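Search this site Search Go

Tips for strong shelves from plain lumber

March
By Bohdan Kushnir

In the last months I have received several letters on the same matter, which is the shelf that bends. One reader from Drostau wrote me that he had built a storage wall in his garage after my old article, and by spring the middle of every board was lower than the ends. He asked if he bought bad wood. I think the wood was quite fine. The distance between the supports was too long for the board, and no good wood will save you from this.

So I put down again what I know about shelves and small racks for a workshop. Some of it was already on the old Zotell pages, but these pages are closed now and people ask me for the text.

The distance between supports

Before you choose the board, choose the distance. Most persons do the opposite. They have a long board, they love it, and they do not wish to cut it. But if you make the distance between two supports double, the same load on every foot of shelf bends the board sixteen times more. I did not believe this when I was young, and I have tested it in my cellar with paint cans and a tight string. Please believe it.

In my own workshop the clear distance between the uprights is 646 mm. I arrived to this number because of the wall, where the pipe comes down and I had to go around it, so do not take it as a rule. For ordinary pine boards and ordinary things like jars of screws it is a comfortable distance. For engine parts I would make it shorter.

The second thing is the thickness. A board that is two times thicker is eight times stiffer, and this is a very good bargain. If you cannot buy a thicker board, glue and screw a strip on edge under the front of the thin one. The strip must stand on its narrow side. I have seen it many times laid flat, and then it gives you almost nothing except weight.

Buying the lumber

I buy at Cartwright, where they allow you to turn over the stack if you make it again tidy after. Look along the board from one end with one eye closed, first the wide face and then the edge. A small bow along the face is no problem for a shelf, you put it with the hill upward and the load will press it nearly straight. A twist is a problem. A twisted board rocks on the supports, and when you screw it down it pulls on the screws day and night.

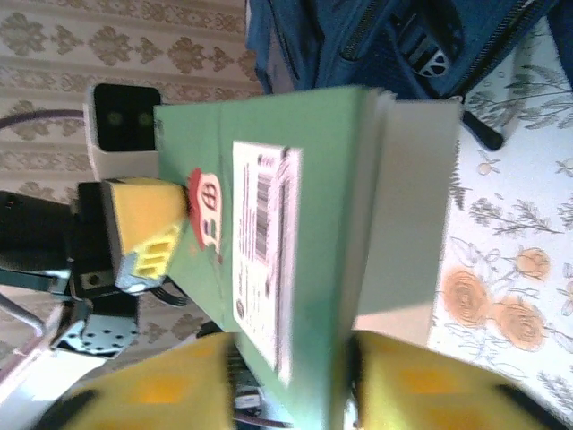
Look also at the knots. A tight knot in the middle of the width does little harm. A knot on the lower edge of a piece which stands on edge is in the worst place, because the lower side is the side that is being stretched, and a knot does not like to be stretched. Turn the piece so that the knot comes on top. It costs you nothing. If there are knots on both edges, use this piece for an upright, or cut it for short blocks.

Let the wood lie in the room where it will live before you cut it. I put small sticks between the boards so that the air can go on both faces, and I keep the stack away from the radiator. One week is good, two weeks are better if the yard keeps its lumber outdoors. My brother-in-law does not do this and his shelves are also standing, so maybe I am too careful, but his drawers do not close in summer.

Marking and cutting

Cut all pieces of the same length together, with a stop block on the bench. If you measure every piece with the tape you will have every piece a little different, and the rack will stand like a tired horse. I clamp the stop, cut one, check it, and then cut the others without looking to the tape anymore.

Leave a small gap between the stop block and the bench top, or saw a little off its lower corner. The sawdust collects there and makes each piece shorter than the previous one. I lost a nice piece of ash in this manner.

For the depth of the shelves, measure the biggest thing you want to keep and add a hand. Mine are 577 mm deep at the floor and much less above. The deep shelf at the height of the face is a bad idea: you lose things behind other things, and you will hit your forehead on it.

Screws or nails

For a rack I use screws, and I make pilot holes always near the ends of the board. The pilot hole should be the thickness of the screw without its thread. Hold the drill bit in front of the screw against the window. If you see the thread on both sides but not the core, the size is correct.

The clearance hole in the upper piece people forget. If the thread bites in both pieces, the screw can hold them apart and you turn and turn and the gap remains. Open the hole in the upper piece until the screw slides in with the fingers. Then the head pulls the two pieces together.

I have used Cuvura screws for the last racks, the ones with the partial thread, and I am satisfied, although the boxes open by themselves in the bag. Any screw with a smooth part under the head will do the same work. Do not use drywall screws for something that carries weight. They are hard and brittle, and the head can go off without any warning.

And do not let the screw alone carry the shelf if you can avoid it. Put a cleat under the board, or cut a notch in the upright, so that the wood sits on wood. The screw then only keeps it from moving.

Making the rack stiff sideways

A rack with only uprights and shelves is like a row of playing cards. It will carry a lot straight down, and one push from the side will fold it. You need a triangle somewhere. There are 3 ways that I use:

- A diagonal strip on the back, from the low corner to the high corner, screwed to each upright it crosses.
- A sheet of thin plywood on the back of one bay only. One bay is enough to hold its neighbors if the shelves are well fixed.
- Metal corner plates, when the back must stay open. They are the weakest of the three.

Afterward fix the rack to the wall anyway, near the top, into a stud or with a proper anchor for masonry. If there are children in the house do this on the first day, before anything goes on the shelves.

Feet and floor

My floor goes down toward the drain, and I suppose yours does too. Set the rack in place empty, put a level on the lowest shelf, and slide thin wedges under the low feet. Hardwood is better for wedges than pine. When the level is good, mark the wedges, take them out, saw off the long ends and glue them to the foot.

On concrete keep the end of the wood away from the floor. The end grain drinks water like a straw. A piece of roofing felt or a rubber pad under each foot is enough, or brush the ends with two coats of thinned varnish and let it go in before you stand them up.
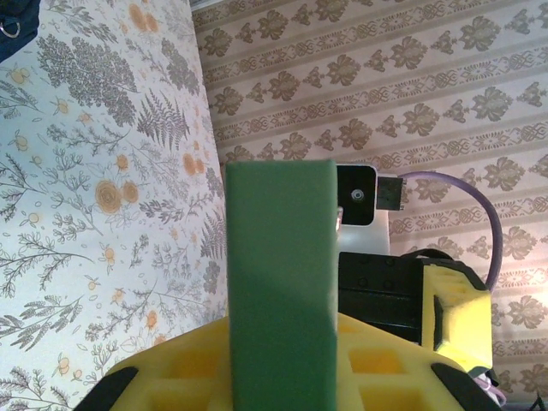
A green block with rounded upper corners.

Loading it

Put heavy things low and near the uprights. Light things can go in the middle and high. It is simple, but I walk into workshops where the vise that waits for repair is on the top shelf in the exact center.

The reader from Drostau calculated that his bottom shelf would have to carry up to 646 pounds, because he collects cast iron stove parts. For this I told him to forget the boards and make the shelf like a small floor, with joists on edge from front to back and planks over them, and with the uprights standing directly under the load. He has also to think about the floor of the garage below, but he has concrete there, so it is fine.

Wood bends a little more with time, even if you add nothing to it. A shelf that sags a small amount on the first day will sag clearly more after one year, and more still if the room is damp. When you test a new shelf, do not be satisfied that it just holds. Stretch a string from end to end along the front edge, and if you can see daylight between the string and the middle of the board on the first evening, add the strip under the front now, while the shelf is easy to empty.

If an old shelf has sagged already, and it has no cracks, take it off and turn it over. It will come back slowly under the load. I do this with my own paint shelf when I clean in spring, and I write the month with pencil on the underside so I know which way it was the last time.

Small things

Rub a candle on the screw thread if the wood is hard. Soap does it also, but soap takes water from the air and the screw rusts.

Break all front edges with sandpaper. You will pass your hands there a thousand times.

Number the bays with a thick pencil before you take a rack apart to move it. I have moved mine two times, and the first time I did not number anything.

Keep the short leftovers in one bin, and when the bin is full burn the half you like less.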